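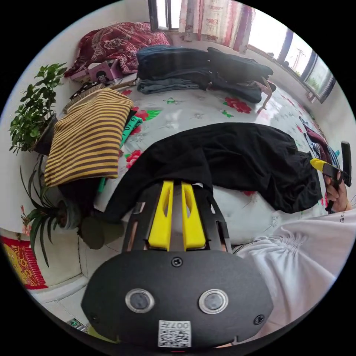
Slide 1. Showing a robot how to fold: hand-held grippers and remote control

Home | Programme | Speakers | Notes | Contact

Speaker: Edvin Dahlgren, Wellham project. Leave the title up while people sit down.

Scope. Folding clothes on a bed, two hands, demonstrated by a person. Two routes: the person holds the grippers, or the person drives the arms from a desk. Most of the talk is on the first. Skip the history if we start late.

Slide 2. Two hands, one garment

Each hand holds a gripper. The fingers are all the person may use to move the cloth. Say that the rule is harder to keep than it sounds. People want to smooth the cloth with a palm, and the robot has no palm.
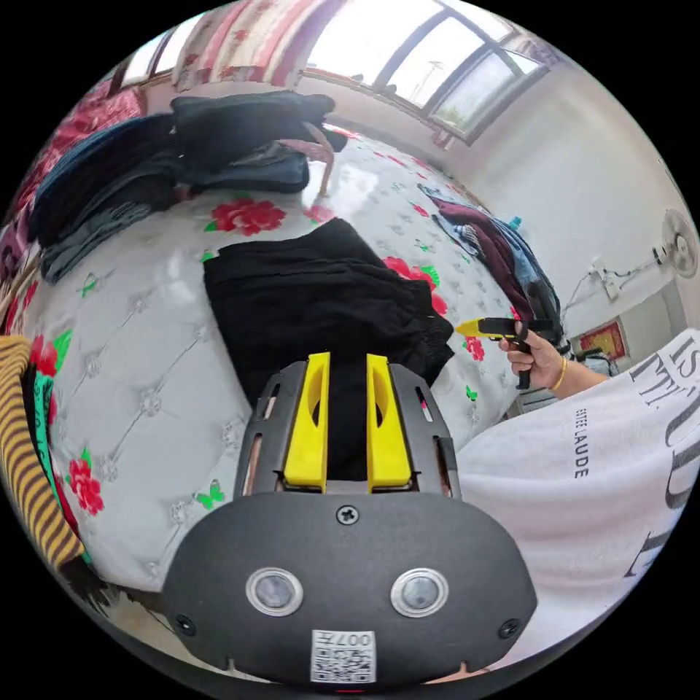
Black garment on the rose-print cover, one gripper below it and one from the right.

Cloth is the hard case. A box keeps its shape when you let go of it. A sleeve does not, and the next grasp depends on where it fell. Mention dark fabric: edges and seams show up poorly, so the start of a grasp is hard to label afterwards.

Slide 3. Collection

Session length: 2 hours, with a break. Target for the Wellham set: 400 folds. We dropped 13 from the first batch where tracking was lost near the window. Do not read out the table. Point to the last column and move on.

Beds are soft. The fingers push the cloth into the mattress before they close, and the depth of that push differs between people. Meinir Dafis has the plots if anyone asks. 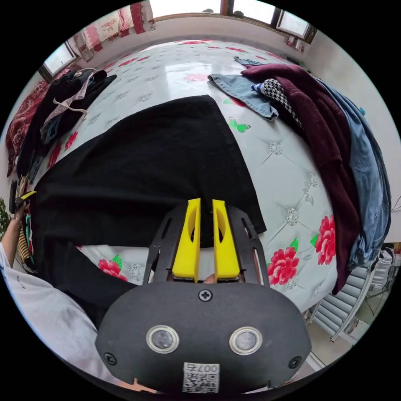 Finger tips at the near side of the spread garment.

Slide 4. Remote control, same task

Akyol desk rig, same fold order. Takes about 3 times as long per fold. Delay is only part of it. The operator cannot feel the cloth slip and stops to check. Gain: every motion recorded is one the arm can make. With hand-held tools we have to throw out wrist angles the arm cannot reach.

Slide 5. Clutter

Leave other clothes on the bed. A policy trained on a bare cover tends to fail when a second dark item is near the first. Show the pile, then the failure clip. Pause for questions. 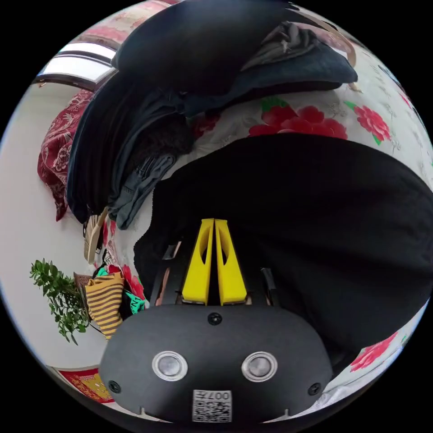

Thijs Jacobs: I would still take remote control for the dark items. If the operator can't find the hem on a screen, the policy won't find it either, and you learn that on the first day.

Reply: agreed for testing, less so for volume. Go to the backup slide on mixed sets. Next, open problems: inside-out sleeves, zips, anything with a lining.

This site uses cookies to remember your settings. Accept | Manage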